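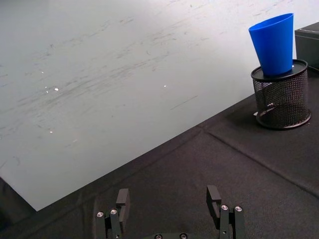
Progress report to Rivalberg: tabletop handling project, equipment phase

Prepared by Bernadette Mallet, Itness

Spending and purchasing

We had a very good quarter and I'm glad to have so much to put in this section. The first arm and its parallel gripper are running every working day, and the purchasing plan you approved in December has held up with one change, explained further down. Of the equipment money, 80 percent is now either spent or committed on signed orders. The rest is set aside for the second station and I would like to keep it there until the quotes are back.

The small items have been the nicest surprise of the whole budget. Cups, a mesh pen holder, a white board and black cloth for the table came out of the consumables line, and we barely dented it. We had put 2,000 dollars against props and table fittings for the year. Ordinary desk and kitchen things are doing the job so well that I want to move part of that line over to spare finger pads (see Requests).

What the arm is doing now

The current work is picking up and placing light objects, including objects that sit on top of other objects. A cup upside down on a pen holder is a good test for us! The gripper has to come in level, close gently and leave whatever is underneath standing. We have 23 arrangements written up so far, each with a sketch and a short note on where everything goes, and the team keeps proposing more (the list on the office door is getting long).

The wrist camera was the right purchase. I know there was some doubt on your side about paying for it in the first phase, but it gives us a close view of both fingers and whatever is in front of them, and we use it in every session. The overhead camera we had penciled in can wait until next year's budget.

The change to the plan

The original plan had us buying 2 arms from Pliritz in a single order. We bought one and held the other. Pliritz agreed to keep the price for the second arm open until we place the order, so holding it costs us nothing, and it has given us time to work out what the second station needs in the way of bench, guarding and power. The electrician has been through the room and wants a separate circuit for it. That was missing from the first budget, and I have asked for a written quote.

Altıntaş is quoting for the bench. Their first drawing was too shallow for the arm's reach with a board on the table, so they are redrawing it with a deeper top and the mounting plate set back. I liked their attention to the cable run, which we got wrong on our own first bench and had to redo.

Requests

Approval to move part of the props line to finger pads and gripper screws. Both are cheap, but a missing pad can hold up a whole day's work and delivery is slow.

Agreement that the overhead camera moves to next year.

A short call once the bench and circuit quotes are in, so that we can settle the order date for the second arm together.

Next period

Finish the written arrangements for stacked objects, get the second bench drawing signed off, and draw up a maintenance budget based on real running hours. I'd also love to have someone from Rivalberg come and spend a morning at the table with us. Mornings before 11 are best, when the arm is in use and the whole team is in.

Receipts and the updated budget sheet are attached to the same email as this report.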